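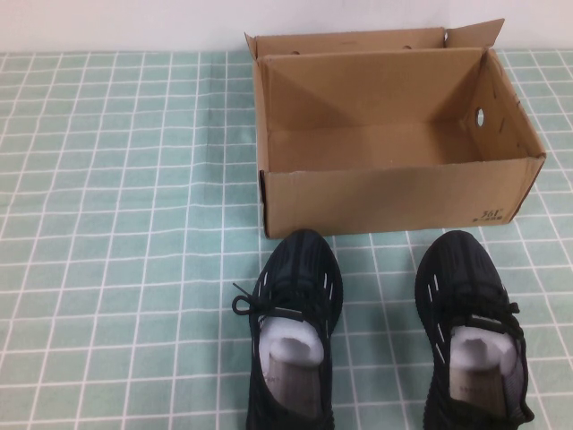
Lista de comprobación de la celda de empaquetado de calzado
Puesto Vokusberg, brazo con pinza y cámara de muñeca
Revisó: Ásdís Skov
Fecha: 16 de agosto de 2022

Imprimir esta página | Enviar por correo electrónico

Gracias a todos por la paciencia durante la revisión, que se alargó bastante más de lo previsto (ya sabéis que me gusta mirarlo todo dos veces y charlar un poco mientras tanto). Marco con "Conforme", "Observación" o "Pendiente", y debajo dejo el comentario con mis propias palabras.

1. Parada de emergencia accesible desde el lado del operador. CONFORME
Se pulsó con el brazo en marcha lenta y se rearmó a mano, como pide la hoja. Por favor, seguid sin colgar chaquetas del soporte, que en abril me encontré dos.

2. Velocidad limitada mientras haya una persona al alcance del brazo. CONFORME
El modo reducido estaba activo y la llave, en poder del operador. Muy bien aquí, de verdad.

3. Mantel de trabajo liso y sujeto. OBSERVACIÓN
El mantel verde de cuadrícula blanca hace pliegues pequeños y algunas líneas se tuercen, sobre todo a la izquierda. Estiradlo y fijadlo antes de cada turno; si la tela se desplaza, la referencia de posición se desplaza con ella.

4. Caja abierta, sin tapa suelta y con las solapas fuera de la trayectoria. OBSERVACIÓN
El procedimiento Fluven dice "solapas abatidas", y una solapa levantada puede engancharse con la muñeca al bajar. Comprobadlas a mano, con el brazo parado, antes de dar la orden. 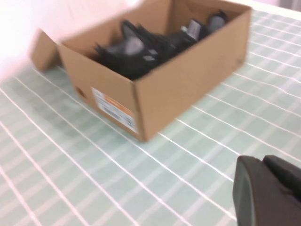
También conviene repasar la altura de aproximación cuando se cambia de modelo de caja, porque el programa 241 conserva la última que se usó y no avisa. Lo he hablado con la gente de Esfahani y me dicen que el aviso llegará con la próxima versión, pero mientras tanto nos toca a nosotros.

5. Fuerza de cierre ajustada al producto. CONFORME
Receta 456, la de calzado de punto. No la cambiéis por la 531, que está pensada para piezas rígidas.

6. Cordones recogidos antes del agarre. PENDIENTE
Un lazo flojo o un cabo colgando puede acabar entre los dedos de la pinza. Propongo añadirlo como paso propio en la hoja Jeko, con casilla y firma, y entiendo que suena pesado, pero son unos segundos.

7. Cables de la muñeca sin roces ni tirantez. CONFORME
Revisados en todo el recorrido, con el brazo extendido y recogido. La próxima revisión toca dentro de 12 semanas.
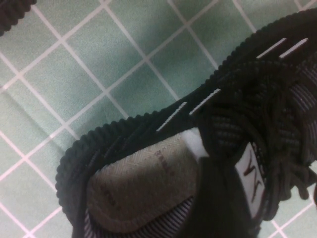

¿Se puede recolocar un zapato con la mano mientras el brazo está en pausa?

Solo después de pasar a parada segura y retirar la llave, ya que una pausa de programa puede reanudarse desde la consola.

8. Registro de incidencias al día. OBSERVACIÓN
Está casi completo y se lee estupendamente. Faltan las iniciales en dos entradas; quien las escribió sabrá cuáles son, así que pasad a firmarlas cuando tengáis un momento.

Los puntos 3, 4 y 8 los cierra el responsable de turno. El 6 queda a mi nombre.

Ásdís Skov

Imprimir | Enviar a un compañero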